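How to Get Fold Creases Out of a Tablecloth (Without Dragging It to the Ironing Board)

By Efua Issahaku
Nov 14, 2023

I love a big tablecloth. I love it so much that I own far too many, and every one of them lives folded in a drawer for most of the year, so I've had plenty of practice at this! With December dinners coming up, I wanted to write down the method I use, which works right on the table and takes less time than setting up the board.

What you'll need

A steam iron or a handheld steamer
A spray bottle of plain water
A thick cotton blanket or a couple of bath towels
A clean, dry pressing cloth (an old pillowcase is perfect)

Before you start

Check the care label. Cotton and linen can take a hot iron, but polyester wants a low setting and vinyl shouldn't be ironed at all. Look for stains too, and wash those out first. Heat can set them for good, and I have a gravy mark on my favorite linen cloth to prove it.

If your table has a varnished or waxed top, please don't skip the padding. Steam goes straight through thin fabric and can leave cloudy white marks on the finish.

Step 1: Pad and spread

Lay the blanket flat over the table, then put the cloth on top with the right side up. Smooth it from the middle out toward the edges with your palms. Even the drop on both sides now, while it's easy to shift.
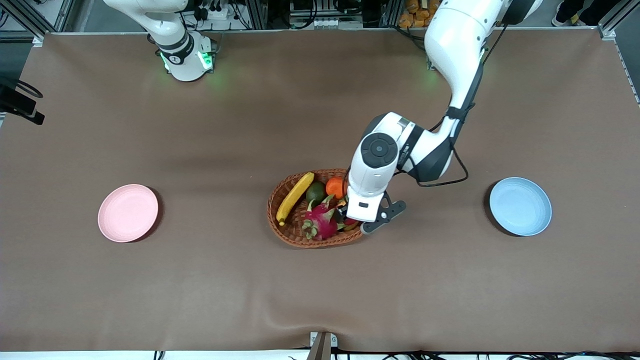 A brown cloth, smooth through the middle, with a soft diagonal crease near the lower edge.

Step 2: Mist the creases

Spray lightly along each fold line and leave it for five minutes. You want the fabric damp, so go easy! My friend Adwoa uses a damp washcloth for this and just pats along the line, and I've come around to it for small creases.

Step 3: Press

Put the pillowcase over the first crease and press straight down for a few seconds, then lift and move along. Sliding the iron can stretch the weave and make a whole new ripple (ask me how I know). Work from the center to the hem, and keep the iron moving along so you don't heat one spot of the table for long.

Step 4: Let it dry

Give the cloth a good half hour before you slip the padding out, then smooth it once more by hand. I do this part the night before and set the plates in the morning.

Storing it afterward

Roll it! A long cardboard tube from a fabric store, covered in acid-free tissue, keeps a 44-inch-wide runner or a full-size cloth almost crease free. Fold wide cloths once lengthwise before rolling, and tie them loosely with cotton tape.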